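Foro › Radio y podcasts › Series y ficción sonora

Tema: Irnlow, segunda temporada (con spoilers hasta el 2)

marejada_sur
¡Acabo de terminar el capítulo 2 de Irnlow y tengo que contárselo a alguien! Lo del faro de Karkthorpe visto por los dos hermanos, cada uno con su versión, me parece lo mejor que han hecho. Lo escuché con cascos y a oscuras – el viento suena por la izquierda todo el rato y no te das cuenta hasta que para. ¿Cómo lo veis?

tostada_fria
A mí me costó. La primera temporada iba al grano y aquí llevan veinte minutos con la herencia del molino. Los actores, de diez, eso sí.

marejada_sur
¡Pero si el molino es la clave! Vuelve a oír la llamada desde Pickering, hacia el final. La madre dice «las dos llaves» y hasta ahora solo ha salido una.

Ondacorta78
Totalmente con marejada. Yo me los pongo por la tarde.

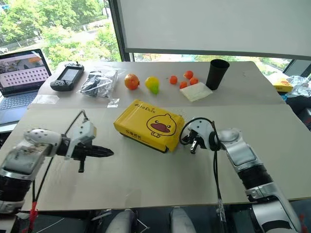
Y sobre la llamada: la he puesto tres veces y yo entiendo «las dos calles». Con lo cual la teoría de la llave se cae, lo siento.

tostada_fria
Calles, clarísimo. En el guion que colgaron para suscriptores pone calles, página 178.

marejada_sur
Ese guion es un borrador, lo avisan en la portada. La escena del muelle ni aparece, y en el episodio dura un montón. Sigo con mis llaves, ¡y muy feliz!

pan_y_radio
Entro solo para preguntar dónde lo oís. En Millix me salta el capítulo 1 a la mitad y pierdo la parte del entierro.

Ondacorta78
En Millix, bájatelo antes de darle al play. A mí en directo también me saltaba, descargado va perfecto.

pan_y_radio
Solucionado, gracias. Y voto llaves.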